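Subject: Re: Ladies' and mixed pairs, entries and green fees
From: Ekaette Sani
To: Listton Croquet & Bowls members list
Date: 3 April 2022

Sorry all, quick one, on my phone between things.

Oluwaseun Afolabi wrote:
> Can someone confirm the closing date for the mixed pairs? The sheet in the
> pavilion says one thing and the Larkell fixture card says another. Also are
> we paying green fees at Delley or is it in the entry. And do we still need
> greys for the early rounds?

Closing date is the one on the sheet. The card was printed in January before Delley moved their open day, so ignore it.
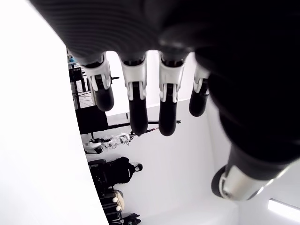
Green fees are in the entry this year, so nothing to pay on the day. Entry is 14 pounds a pair, cash or transfer, name in the reference please. Last year three came through with no name and I was chasing for weeks. If you haven't got a partner put yourself down anyway. Fingers all pointing down, black tips, white knuckles, that's how I want to see your hand over the bowl when you're picking up, Oluwaseun, not that scoop thing!! Anyway, partners get drawn from whoever is left over.

Greys up to the quarters, whites after that. Flat soles on the green at all times, Delley are strict on it.
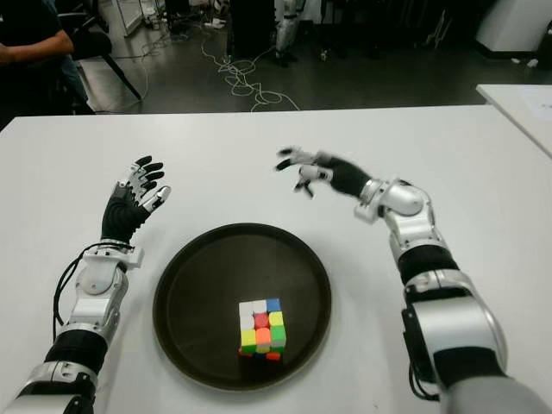

Listton Bowls Section – Mixed & Pairs

Money, as people keep asking. We had 1,952 in the competitions account and 668 of that goes on the Ogunleye Cup, engraving and teas included. Rest carries over. No plans to put the entry up.

Lifts: I can take 6 in the minibus if we leave from the Larkell end. Shout if you want a seat, bowls go in the back. 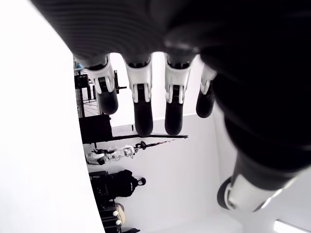
Rain rule is the same as before. If the green is shut by the time of the first end the round gets replayed within a fortnight, home side offers two dates, away side picks. No dates offered, the tie goes to the away pair. Bring gloves if its cold, ones with a ribbed palm like the black one on that hand are fine. Delley only mind about wax on the bowls.

Will put the draw up once I've typed it. Dont ring the pavilion, phone's off.

Ekaette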